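Section 4: Setting up and looking after the sorting bin

The Plindberg open bin is a grey open-topped tub with sloped walls and a flat floor. It is meant to stand on a bench or table at working height and hold small mixed items while they are being sorted, counted or put back where they belong. This section covers placing the bin, filling it, emptying it and keeping it clean. For the lidded version, go to Section 5.

Before you start

You will need the bin, the four corner pads from the small parts bag, a soft cloth and a level work surface. The surface should be deeper than the base of the bin by at least a hand's width at the front. Do not place the bin on a folding table that has not been locked open.

4.1 Placing the bin

1. Wipe the work surface and let it dry.

2. Turn the bin upside down on a towel. Press one corner pad into each recess until it sits flush.

3. Turn the bin right side up and set it down with the taller wall at the back.

4. Push down on each corner in turn. If the bin rocks, check the pads first, then the surface.

5. Leave the front of the work surface clear. You will want it for trays and for anything you take out and haven't decided on yet.

Note: The pads grip better after a day or so under load. A new bin may slide a little when pushed from the side.

Caution: Two people should lift a full bin. Do not drag it by the rim.

4.2 What goes in the bin

The bin suits small, solid things that can be dropped a short distance without harm: blocks, knobs, small wheels and casters, plastic caps, offcuts of cloth, soft packaging. It does not suit glass, batteries, liquids, or anything with a blade.

Keep the load shallow. A single layer with plenty of floor showing is the quickest to work from. When items are stacked, the small ones work their way down into the line where the wall meets the floor and are the last to be found.

The sloped walls bring rolling items back toward the floor. Flat and soft items behave differently and may stay on the slope if they are dropped there. Place those by hand in the middle.

4.3 Filling

1. Check the floor of the bin for anything left over from the last batch.

2. Lower items in from just above the floor. Tipping a whole box in from rim height marks the floor and sends wheels and balls up the walls.

3. Spread the items out with a flat hand.

4. Pull out any cloth or film and set it down where it does not cover something smaller.

5. Stop when you can no longer see the floor between items. Put the remainder in a second bin or hold it back for the next round.

A lightly loaded bin is the easiest to work with. Leave room between hard pieces and anything soft or crumpled, and keep the corners in mind when you check it over. 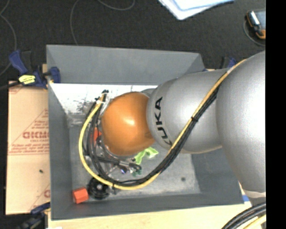

Photo: Ivar Söderlund

The small orange-red block in the lower left corner of the floor has a round black piece immediately to its right, and the bright green crumpled item is well away from both. Small pieces in a corner, like these two, can be left there until the larger or softer items have been dealt with.

4.4 Sorting and emptying

1. Set out your trays in front of the bin or to one side, one for each kind of item. Label them before you begin.

2. Take soft items out first. Shake each one gently over the bin, as caps and screws can get caught in the folds.

3. Take out the larger hard items.

4. Work round the corners and along the wall line for what is left. To move a block out of a corner, slide it along the wall with one finger before picking it up.

5. Pick up wheels and knobs from the sides. Pressing on the top edge tends to flip them.

6. Run the cloth over the floor and look along the wall line once more.

If an item belongs in none of the trays, leave it on the clear strip of work surface and carry on. Deal with all of these at the end. Going back and forth to the shelves in the middle of a batch is the most common reason for mixed trays.

Note: Dark items are harder to see against older floors that have collected marks. Change the colour of the item bags or improve the lighting before you blame the sorting.

4.5 Cleaning

Scuffs on the floor and dark specks and smudges on the walls are ordinary wear and do not affect use. The bin above shows all of these. Clean the bin when marks start to come off on the contents, or every 16 batches, whichever is sooner.

1. Empty the bin and take it off the work surface.

2. Brush out grit from the wall line with a dry brush. Grit left in place will scratch the floor when you wipe.

3. Wipe the walls from the rim down, then the floor, using warm water and a little dish soap.

4. For stubborn marks, use the Zumach paste supplied with the bin. Leave it for 3 minutes and wipe off with a damp cloth.

5. Rinse and dry. Do not stand the bin on its side to dry in direct sun.

Caution: Do not use solvents, scouring powder or steel wool. They dull the surface and new marks will be harder to remove.

4.6 Checks

Look over the rim and the corners each time the bin is cleaned. Fine surface scratches can be ignored. Take the bin out of use if you find a crack that you can feel with a fingernail, a split at a corner, or a floor that bows when the bin is lifted.

Corner pads wear out before anything else does. Replace all four together – a new pad next to three old ones will make the bin rock. Spare pads are sold in sets and are listed in the parts table on page 9.

4.7 Common problems

Bin slides on the work surface. The pads are dusty or missing. Clean them with a damp cloth, or fit new ones.

Items collect along one side. The surface is not level. Check it from front to back and from left to right.

Small items turn up in the wrong batch. The bin was not fully emptied. Repeat step 6 of 4.4, and check inside any folded cloth.

Floor feels tacky after cleaning. Soap or paste has been left behind. Rinse twice with plain water and dry with a clean cloth.

Corner pad will not press in. There is grit in the recess. Brush it out and try again, with the bin upside down on a towel.

For parts or for questions about this section, write to Vidar Eide at the Morkthorpe office and include the batch number moulded into the underside of the rim.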